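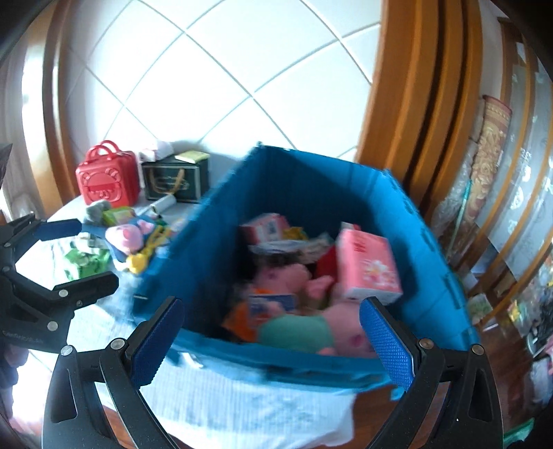 Una caja azul de plástico sobre el mantel blanco estampado.

Llego a Plorau con media hora de adelanto y un hambre tremenda, que es la peor manera de entrevistar a alguien que hace pan. La panadera me abre por la puerta de atrás, me mira los zapatos (iba yo con unos mocasines absurdos) y me dice que pase, pero que no pise lo blanco. Lo blanco es harina. Está por todas partes.

Me había pedido que no pusiera su nombre. «En el pueblo ya saben quién soy y fuera del pueblo qué más da», me escribió cuando cerramos la cita. Así que aquí será la panadera y ya está, aunque antes fue contable, y lo fue durante nueve años en una empresa de transportes.

«Me levantaba a las siete y pensaba que madrugaba», se ríe. «Ahora a las siete llevo ya media jornada y me estoy tomando el segundo café.»

Le pregunto lo que le pregunta todo el mundo, por qué lo dejó, y se nota que está harta de la pregunta. Se limpia las manos en el delantal, tarda un rato en contestar. «La gente quiere que le cuente una crisis, que me eché a llorar en un atasco o algo así. Y no. Hice un curso de fin de semana porque me lo regalaron, me salió un pan horroroso, y me dio tanta rabia que al lunes siguiente compré harina otra vez.»

El pan horroroso, me cuenta, era una hogaza de centeno que pesaba como un adoquín. La guardó un mes en la cocina, de adorno, hasta que la tiró su hermana.

El obrador se llama Allullow. No significa nada, o significaba algo en una broma familiar que no quiere explicarme por mucho que insisto. Abrió en enero, con un frío espantoso, y la primera semana vendió tan poco que acabó regalando barras en la parada del autobús. «Fue la mejor publicidad que he hecho en mi vida, y yo ese día lo viví como una humillación. Volví a casa con la cara ardiendo.»

Ahora hace 78 hogazas al día, ni una más. Podría hacer 100, el horno da para ello, y de hecho las hizo un verano entero. «Acabé con la muñeca vendada y de un humor que no me aguantaba ni yo. Volví a las 78 y subí un poco el precio. Hubo quien se enfadó, claro. Una clienta estuvo sin entrar hasta Navidad y luego apareció como si tal cosa, pidiendo dos.»

Hablamos mucho de harina, más de lo que cabe en esta página. Ella la compra al molino Tripathi, que le queda a 40 kilómetros, y va a buscarla en persona con la furgoneta. Le digo que eso hoy se pide por teléfono y te lo traen. «Ya, pero en el molino te enteras de cosas. Si el trigo viene flojo, te lo dicen allí, con el saco delante. Por teléfono te dicen que está todo estupendo.» Cuando viene flojo baja el agua de la masa y acorta la fermentación, y me lo explica con unos gestos clarísimos que yo, en mis notas, he dejado reducidos a un garabato.

La masa madre es otro asunto. Yo esperaba una historia bonita, una bisabuela, un tarro que cruza la frontera en una maleta. «La empecé yo con harina integral y agua del grifo, y la primera se me murió», dice. «La segunda también. La de ahora vive en la nevera y los domingos no le hago ni caso.» ¿Y no se resiente? «Se resiente el lunes. Le das de comer dos veces y se le pasa.»

A media mañana para y desayunamos. Me corta una rebanada de la hogaza de Groltstead, la variedad de la casa, con trigo tostado y una miga oscura y húmeda que sabe casi a malta. Le pone aceite y sal, nada más. Me como tres. Ella se come una y me mira comer las mías con una satisfacción que no disimula en absoluto.

«Lo que peor llevo es la siesta», suelta de pronto, sin que yo le haya preguntado. «Si duermo, me levanto atontada. Si no duermo, a las nueve me caigo encima de la sopa. Mis amigas quedan a cenar a las diez y yo voy a los postres de la comida, que es mi horario.»

Tiene una opinión muy firme sobre congelar el pan (que sí, en rebanadas, y el mismo día) y otra sobre las bolsas de plástico que prefiero no reproducir entera. También me riñe por guardar la barra en la nevera. Yo no había dicho que la guardara en la nevera, pero debió de verme la cara.

Antes de irme le pregunto si volvería a la contabilidad. Se lo piensa en serio, cosa que me gusta. «Los trimestres los hago yo, y los hago a gusto, fíjate. Me siento con un té, cuadro los números y me quedo como nueva. Pero ocho horas, no.»

El viernes toca pan de nueces y por lo visto hay cola desde temprano. Me guarda uno si aviso la víspera, dice, y me apunta el teléfono en el papel de una hogaza que ya estaba envuelta para mí.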